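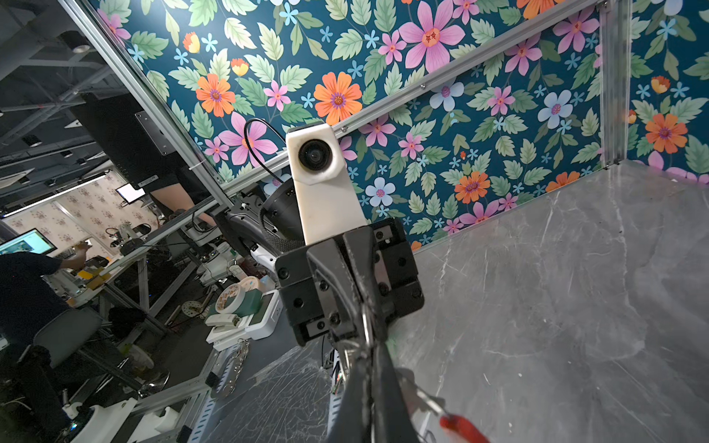
What is the best way to fix patterned wallpaper to removable panels behind a worktop?

Paste it to a sealed, rigid board with a paste suited to the paper, wrap the edges, and fix the board mechanically so it can come out again. Don't glue the board itself to anything.

14 comments · 6 shares

**imke_ruppert**
I'm starting a separate thread as the old one on splashbacks went off into tiles. I have a bench with a grey marble-pattern top and floral paper on two sides, held in an aluminium extrusion surround. The paper is deep teal with large pink flowers, orange daisy-like ones and a lot of serrated leaves. The boards behind it are 6 mm MDF. I want to redo both panels in the same paper from a second roll. Three points to settle: paste, edge treatment, and whether to match the pattern across the corner.

**joarh**
Seal the MDF first, both faces and all edges. Unsealed board takes up water from the paste on one side only and bows. With 6 mm you will notice it. Acrylic primer is fine, two coats, and sand lightly between them.

**imke_ruppert**
The present boards were sealed on the front only. One has a slight bow at the top.

**joarh**
Then that's your cause. I wouldn't reuse it.

**TamMac_bench**
Disagree on discarding it. Seal the back, lay it flat under weight overnight and see what it does. I have recovered two out of three that way. If the bow is under the depth of the extrusion slot it pulls straight when fitted in any case.

**joarh**
It pulls straight and puts a permanent load on the fixings. A new piece of MDF costs less than the paper going on it.

**Randi B**
On the paste: check what the roll is before buying anything. Non-woven paper wants the paste on the board. Traditional paper wants it on the paper, with a soak. The soak time will be on the label and it does matter, as the sheet grows in width while it soaks. If you hang one sheet after five minutes and the next after 15, the pattern will not meet.

**imke_ruppert**
Label says non-woven, made by Turov. No soak time given. Paste the wall, in their wording.

**Randi B**
Good, that makes it easier. Roller the paste on, go right to the edges, and smooth from the centre outwards with a plastic spatula. Leave 20 mm spare all round for wrapping.

**dineo_dp**
Are you wrapping or trimming flush? If the panel sits in the slot of the extrusion, a wrapped edge adds the paper thickness twice and may not go in. Measure the slot first. I trimmed mine flush after drying, with a new blade for each side, then ran a thin bead of matt varnish along the cut.

**Randi B**
Wrapping is stronger. Flush edges lift wherever a cloth catches them, and at worktop level that happens every day.

**dineo_dp**
Only if the edge is exposed. In a slot it isn't. The bottom edge is the exception and I'd wrap that one alone.

**imke_ruppert**
Bottom edge wrapped, other three trimmed. I can do that. The bottom is where the paper meets the marble pattern in a straight line, so any fraying shows there first.

**TamMac_bench**
Leave a gap under it. 2 mm is enough, and pack it with offcuts while you tighten the bolts. MDF standing directly on a worktop wicks up whatever is wiped along the joint. I'd also avoid silicone in the gap if you want the panels removable.

**joarh**
Agreed on both.

**imke_ruppert**
And the corner? The two panels are separated by an upright, so the pattern is interrupted there whatever I do.

**Randi B**
Match the height of the repeat and ignore the sideways match. With large flowers the eye follows the horizontal rows. If a pink flower sits at one level on the back panel and a hand's width lower on the side one, you will see it every time you look up.

**dineo_dp**
I would not spend paper on it. A dense floral hides a mismatch better than almost any other design. The upright breaks the line anyway. On a stripe or a trellis I would say otherwise.

**Randi B**
She has a whole second roll. Paper isn't the constraint.

**imke_ruppert**
I have 3000 mm left over on the first roll as well, so I'll match the height. One more: surface protection. The paper isn't rated as scrubbable.

**TamMac_bench**
Decorator's varnish, water-based, dead matt. Test it on an offcut for colour shift, particularly on the teal. I used the Grumeck one and it darkened a navy paper slightly. The Eklund one didn't, but it took 20 hours before it stopped feeling tacky.

**joarh**
Or a clear sheet in front, in the same slot if there's room. It wipes down properly and the paper stays as bought. The drawback is reflections.

**imke_ruppert**
Slot is too narrow for both. Varnish, then. I'll do the offcut tests this week and post the results with the drying times.

**dineo_dp**
Please include the slot width when you do. I'm doing another set in August.

Showing 25 of 25 replies · Share (6)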